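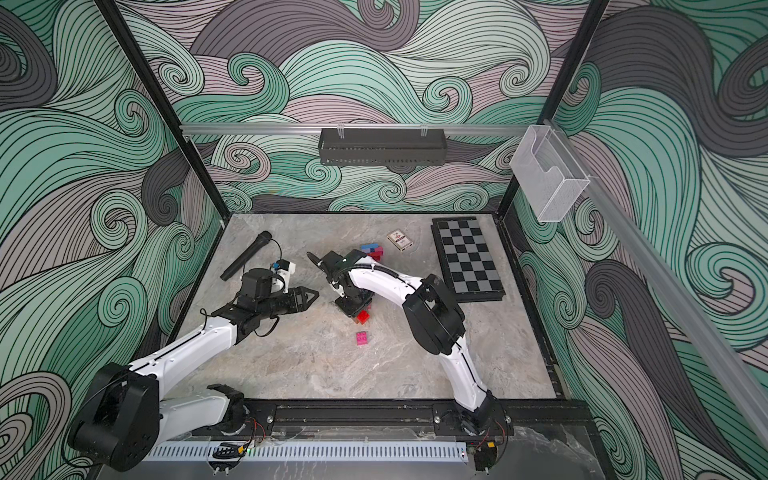 The Stastano group asked for it to be written first in these minutes that they do not accept the word "result" for the June comparison. In their opinion two arms trained on one background and tested on the same background have shown only that they know this background. The Clonau group answered that the report says "preliminary result" in the title and in the summary, and that the patterned walls were chosen exactly to make the vision part harder.

Minutes of the working meeting on two-arm manipulation
Held on 20 July 2026, by video link between Clonau, Stastano and Lukavia

1. Minutes of the previous meeting
Accepted with one correction. In item 4, "left policy" should be read as "joint policy".

2. State of the data
Clonau reported 2,582 recorded episodes by teleoperation. After the check for dropped frames and wrong time stamps, 1,966 remain. Lukavia asked if the removed episodes are kept. They are kept, in a separate folder, with the reason of removal in the log.
It was noted that toy bricks appear in most of the episodes. The flat objects, such as the card box and the folding chessboard, appear less often, and the microphone was added only late in the recording. Lukavia would like the object list to be frozen before any more training is done. Agreed.

3. The comparison
Two methods were compared. In the first, each arm has its own policy and sees only its own wrist view and the fixed view. In the second, one policy controls both arms and sees everything. Each method was given 50 trials on the brick task, with the same starting positions.
The joint policy finished 40 trials. The number for the separate policies is not entered here, as Stastano found that the stop rule was applied differently by the two operators. These trials will be scored again from the recordings.
There was a long discussion about the zone in the middle, where both grippers can reach the same brick. Clonau thinks that most failures of the separate policies come from waiting: both arms stop and neither goes first. Stastano thinks it can also be the delay in the control loop. No agreement was reached. Bolger, the logging tool, can record the delay for each arm, but this option was off during the trials.

4. Changes to the method
a) The wall pattern will be changed between training and test. Clonau will prepare plain panels and one other pattern.
b) Delay recording in Bolger will be on for all trials.
c) One written stop rule, to be sent by Stastano before the next trials.
d) Lukavia will do the second scoring without knowing which policy was used.

5. Other matters
Lukavia asked again for the calibration files of the fixed camera. Clonau will send them together with the frozen object list.

The date of the next meeting will be agreed by mail after the second scoring is finished.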